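About Us

Hi, and welcome to Buton! I'm Grażyna Kozłowski, and I started this little lab after years of watching robots do one party trick beautifully and then fall to pieces in somebody's dining room. We work on teaching robots everyday chores from a person's point of view, and that's pretty much all we do (it keeps us plenty busy).

Our method is called Garncombe, after the street our first office was on. We record people doing ordinary jobs, all from head height, hands in view the whole time. Then we train a model to guess where the hands go next, and only after that do we bring in a robot and give it a small set of its own practice runs. Our first model, Song, learned from 2,000 clips plus 100 robot runs, and it beat the version trained on robot runs alone in all 4 rooms we tried. I danced in the hallway. I'm not sorry!

The chore we're deep into right now is moving and straightening chairs. It sounds silly until you try it – curved backs, splayed legs, a table edge to slide under, and the grip changes with every chair.

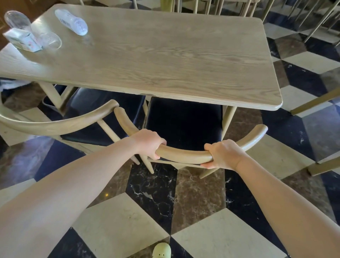
We've got 233 chair clips sorted so far, and what's still beating us is the last little push, when the legs of one chair get close to the next one. Shiny patterned floors throw the depth estimates off too, so Vanex, our newer model, leans more on the hands and less on the floor. Early numbers look good and I'll post them when I trust them.

We open the lab to visitors on Saturday mornings. Drop us a note first and we'll put the coffee on.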